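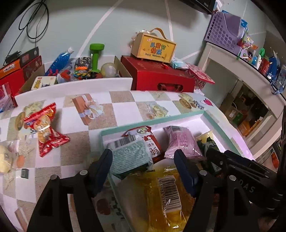
Visita a los estudios de Munix: doblaje, mezcla y control de calidad

La visita empezó a las nueve y media en la recepción de Munix, la empresa de posproducción que desde la temporada pasada se encarga del doblaje y la entrega final de las series de Salehi. El grupo era reducido: gente de dos televisiones locales, una distribuidora y quien escribe. Nos recibió Aldana Figueroa, jefa de operaciones, que condujo el recorrido completo y respondió a casi todas las preguntas. Las relativas a tarifas quedaron sin respuesta.

El edificio tiene dos plantas. En la baja están las salas de grabación y un almacén de soportes físicos; en la alta, la mezcla, el control de calidad y las oficinas. Entre ambas hay un montacargas que hoy se usa poco, porque casi todo el material llega por red. Figueroa explicó que el almacén conserva cintas de clientes que no han pedido ni la devolución ni la destrucción. Los contratos antiguos no fijaban plazo de custodia y los nuevos sí.

Salas de grabación

Las salas de voz son cabinas flotantes, con suelo desacoplado de la losa y doble puerta. Entramos en la mayor, que admite grabación de grupo. El atril es regulable y la pantalla está colocada a la altura de los ojos del actor, de modo que la cabeza no baja al leer y la distancia al micrófono se mantiene. El texto se sirve en banda rítmica sobre la propia imagen. En las cabinas pequeñas se trabaja todavía con guion en papel, por preferencia de varios directores.

Se estaba grabando un episodio de Clokia, la serie policiaca que Salehi estrena en otoño. Pudimos escuchar una secuencia de interrogatorio, repetida varias veces por un problema de sincronía en las bilabiales. El director pidió cambiar una palabra del ajuste y el cambio se anotó en el sistema desde la mesa, con lo que pasa también al subtitulado. Antes esa corrección se enviaba por correo y a menudo se perdía: el espectador oía una frase y leía otra.

Cada episodio de Clokia ocupa una media de 70 takes por jornada y sala. La cifra baja en comedia, donde los solapamientos obligan a grabar por separado lo que en pantalla ocurre a la vez.

Mezcla

La sala principal de mezcla está calibrada para emisión en televisión y plataforma. La segunda se reserva a versiones estéreo y a promociones. El procedimiento es el habitual: se recibe la banda internacional, se comprueba que esté completa y se rellenan los huecos de ambiente que dejó el diálogo original. Figueroa calificó las bandas de Salehi de «correctas, con pasos flojos en exteriores». Oímos un ejemplo en una escena de puerto, con las pisadas originales y con las rehechas. La diferencia era clara en los monitores grandes y apenas perceptible en el altavoz de televisor que tienen sobre la mesa para comparar.

Control de calidad

Fue la parte más larga y, para los compradores presentes, la más útil. Munix revisa el 100 % del metraje a velocidad real, además del análisis automático. El programa detecta picos, silencios, fotogramas repetidos y niveles fuera de norma; el operador busca lo demás — rótulos sin traducir, nombres pronunciados de dos maneras, reverberación que no corresponde al decorado. Los avisos se clasifican por gravedad, y los del nivel más alto detienen la entrega.

Pregunté por los episodios que llegan con montaje no definitivo, queja común en el sector. La respuesta fue que Munix acepta hasta 2 remontajes por episodio dentro del presupuesto. A partir del tercero se factura aparte. La distribuidora consideró la condición razonable; uno de los canales, no tanto.

El plan para Elel

Al final se presentó el proyecto de la sede de Elel, en las afueras, donde Munix prevé trasladar el archivo y abrir salas para locución de documental. Vimos planos y una simulación acústica, pero no hubo fecha. La conexión entre sedes será por fibra propia. Quedó pendiente saber si el control de calidad se dividirá o seguirá centralizado; Figueroa se inclina por lo segundo.

La visita terminó a la una. El siguiente turno para profesionales es un sábado y la inscripción se hace en la recepción de Munix, indicando empresa y cargo. No se permite grabar sonido en las cabinas.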